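So, kleiner Thread aus der Abteilung "eigentlich wollte ich nur schnell den Planner updaten". Es geht ums Steckbrett, um Nomau und um einen Parameter, der mich den halben August gekostet hat. 🧵

Kurz zum Stand: Wir lassen den Arm Formstifte in einen Schaumstoffblock stecken. Kamera fest montiert, Posenschätzung über Pevura, Bewegungsplanung über Nomau, das Einfügen selbst macht ein Impedanzregler. Klingt nach gelöstem Problem. Ha.

Nach dem Update liefen 221 Episoden über Nacht durch. Ich komme morgens mit Kaffee rein, schaue ins Log: 63 Abbrüche, fast alle mit "insertion timeout". Vorher waren es 8. Danke für nichts, neue Version!

Erster Verdacht natürlich: Regler. Also Steifigkeit in z runter, Dämpfung hoch, Spiralsuche breiter gemacht. Ergebnis: andere Abbrüche, gleiche Menge. (Ja, ich hätte zuerst die Posen plotten sollen. Ich weiß.)

Dann halt doch die Posen geplottet. Rot auf Rot ist für die Segmentierung echt fies: Ein roter Stift im roten Block, davor ein hellblauer, und die Maske franst nach allen Seiten aus. Die Tiefe rettet da einiges, aber eben nur, wenn man sie auch benutzt.

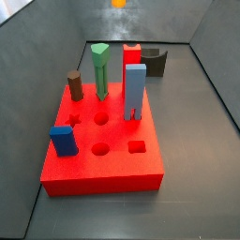

Und genau da lag der Hund begraben. Im Update heißt der Schalter für die Tiefenfusion anders, unsere alte Config wurde klaglos geschluckt und der unbekannte Key einfach ignoriert. Keine Warnung, kein gar nichts. Pevura hat also wochenlang brav nur auf RGB geschätzt.

Zweite Baustelle, wo ich schon mal drin war: schiefe Stifte. Der Planner nahm an, dass alles, was steckt, senkrecht steckt. Tut es aber nicht! Schaumstoff gibt nach, der Stift kippt ein bisschen, und der Greifpunkt oben wandert mit. Jetzt geht die volle Orientierung in die Greifplanung ein.

Lustigerweise war die Rotation beim Stern das kleinste Problem. Fünfzählige Symmetrie sauber eintragen, nächstgelegene Drehung nehmen, fertig. Vorher hat sich das Handgelenk manchmal einmal komplett rumgewickelt, um dann exakt gleich dazustehen 🙃

Heute früh nochmal 36 Episoden mit beiden Fixes laufen lassen, keine Timeouts mehr. Die große Nachtrunde kommt noch, also bitte nicht drauf festnageln.

Config-Parser ist jetzt übrigens auf strict. Unbekannter Key = Absturz beim Start, mit Zeilennummer. Falls jemand von euch auch Nomau mit alten YAMLs fährt: schaut da mal rein, bevor ihr am Regler dreht. Patch lade ich hoch, sobald die Tests grün sind.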